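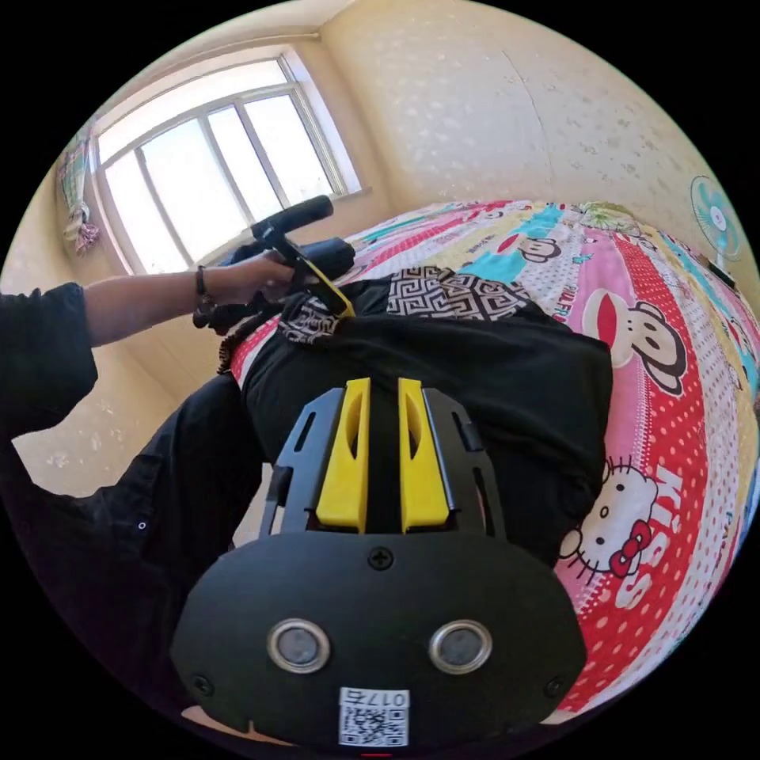

Quilt library opens for winter loans

27th December - Filline's new quilt library has lent out 48 bedcovers since it opened in June, and has 64 households on its waiting list.

Organiser Dalia Ozoliņš said demand picked up once the nights got colder. Loans run for two months and are free.
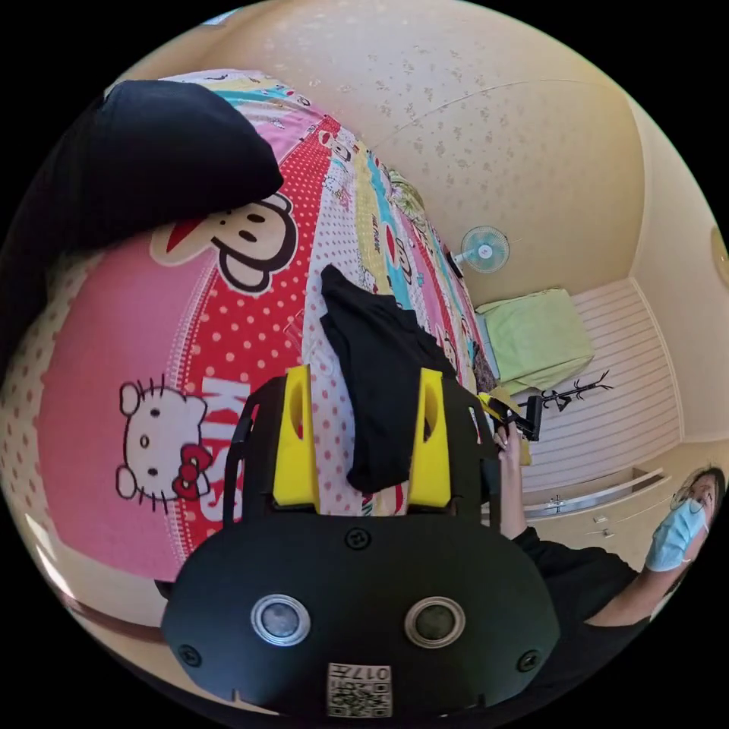

How to borrow

Sign up at the Reuter Street hall. Donated quilts should be washed first - cotton is favoured.
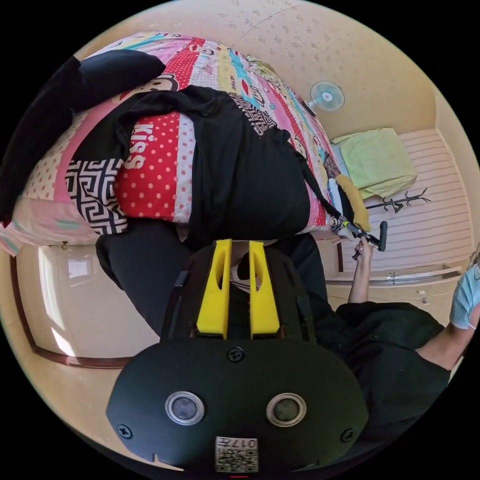

A patchwork quilt in striped fabrics, with a polka-dot panel reading "KISS".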